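6.3 Recovering from a Grip Fault (code 764)

Sooner or later your Torcombe arm will stop partway through a tube-sorting run and report code 764. Please don't worry, it happens to all of us! The code means the fingers closed with less force than the job asked for, and a tube may have slipped.

CAUTION: Never reach between the fingers while the arm is powered. A stopped arm can still close.

1. Press the stop button and wait for the arm to settle.
2. Look over the rack, the bin and the tabletop before you touch anything, and take your time about it. 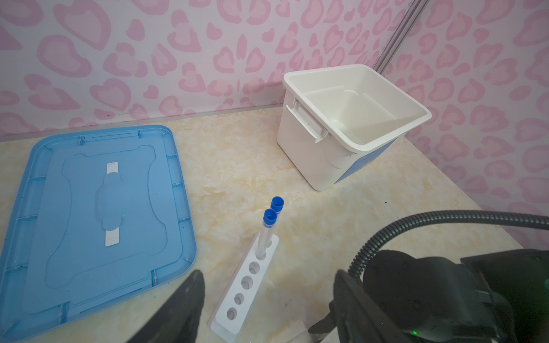
Figure 6-2. Wrist view with two capped tubes in the rack, the bin open and its lid lying flat on the table.

3. Switch off power at the base, then straighten any leaning tube by hand.
4. Wipe both finger pads with a dry cloth.
5. Restore power, open the Navier panel and set grip force to 75 percent.
6. Run one tube at slow speed, keeping a hand near the stop button.

Note: If 764 comes back on that slow run, leave the arm switched off and write to Hongmei Luo at the service desk, who will gladly walk you through changing the pads (part 1715).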